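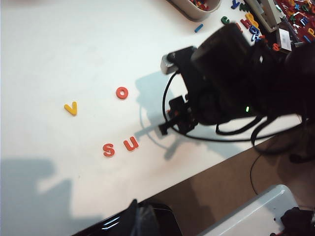 Brabec is a method for training robot manipulation policies to pick up and arrange small flat objects in response to typed instructions. It was developed by Dorota Kwiatkowski and Danica Hudec at the Gerkia laboratory and is named after the software library in which it was first written. The method combines imitation learning from human demonstrations with a relabeling step that turns one demonstration into several training examples. It is most often discussed in connection with letter-arrangement tasks, in which an arm must find foam alphabet letters on a tabletop and place them in the order of a requested word.

Background

Letter arrangement became a common bench task for language-conditioned manipulation for practical reasons. Foam letters are cheap, light and safe to grip, and the instruction and the goal can both be written as a string. The task also has known difficulties. Several lowercase letters differ mainly by rotation or reflection, so that a policy must use context to tell a "u" from an "n" or a "b" from a "q". Letters of the same color may lie next to each other, and color is not a reliable cue to identity.

Earlier systems usually split the problem into a letter detector, a grasp planner and a motion planner. Errors in the detector were passed on to the later stages without correction. End-to-end policies removed this split but needed a large number of demonstrations for each word, and they tended to fail on words missing from the training set.

Method

Demonstrations are recorded by teleoperation. The operator is given a target word and moves the letters one at a time into a row. Images from the wrist are recorded together with joint positions and the gripper opening.

Each demonstration is then cut into segments at the points where the gripper opens or closes. A segment that runs from one release to the next is treated as a complete example of moving one letter. The relabeling step assigns each segment up to 3 instructions: the full target word, the part of the word still to be placed, and the single letter being moved. The policy is trained on all of these labels at once. Kwiatkowski and Hudec argued that the single-letter labels supply most of the visual grounding, while the full-word labels teach ordering -- a claim tested in the ablation study described under Results.

The policy itself is a transformer that takes the current wrist image, a short history of arm positions and the encoded instruction. It outputs a chunk of future arm motions, of which only the first part is carried out before the next prediction. No depth sensor is used. Height above the table is inferred from the image, and the authors reported that the shadow of the gripper has a measurable effect on this estimate. When the lamp over the table was moved between training and testing, the policy more often closed above the letter or pressed into the table.

Training data

The original data set, called Costska, contains 800 demonstrations covering 220 words. All words are between two and six letters long. Letters are laid out by hand before each recording with no fixed spacing, and their rotation is left to the operator. Extra letters are allowed on the table but are not labeled. A later addition to the set includes recordings in which the operator drops a letter and picks it up again. These were at first removed as faulty and later restored after it was found that policies trained without them seldom recovered from a missed grasp.

Results

Evaluation used 200 trials on words held out from training. A trial was counted as a success only if every letter was placed in the right order and no letter overlapped another. Brabec was compared with a baseline trained on the same demonstrations without relabeling. The relabeled policy completed more words at every length, and the gap grew with the length of the word.

The ablation study removed one type of label at a time. Without single-letter labels, the policy often reached for the wrong letter but kept a correct row once a letter was held. Without full-word labels, it chose letters well and placed them in the wrong order. Removing the labels for the remaining part of the word had a smaller effect, seen mostly in words with a repeated letter, where the policy would sometimes stop after placing the first copy.

Grasping errors were the most common cause of failure in all versions. They were concentrated in pairs of letters lying close together, where one finger would come down on the neighboring letter and push it out of place. The authors did not add a separate motion for pulling such pairs apart.

Limitations

The method assumes that segments can be found from the gripper signal alone. Tasks that involve pushing or sliding without a grasp do not meet this assumption. The wrist view also loses sight of the finished row when the arm moves away to fetch the next letter, so the policy has to rely on its short history to know how much of the word is done. Hudec listed this as the main reason for skipped letters in longer words.

Results were reported for a single arm and a white table. Performance on darker or patterned surfaces was not measured in the original work.

Later work

Brallen, a follow-up by the same authors, replaces the fixed history with a running text record of the letters placed so far, which is fed back to the policy as part of the instruction. It keeps the relabeling step unchanged and uses the Costska data with new annotations. The record is updated whenever the gripper opens, whether or not the letter has landed where it should -- an error in placement is therefore carried forward until the end of the trial.

See also

Imitation learning
Action chunking
Hindsight relabeling
Teleoperation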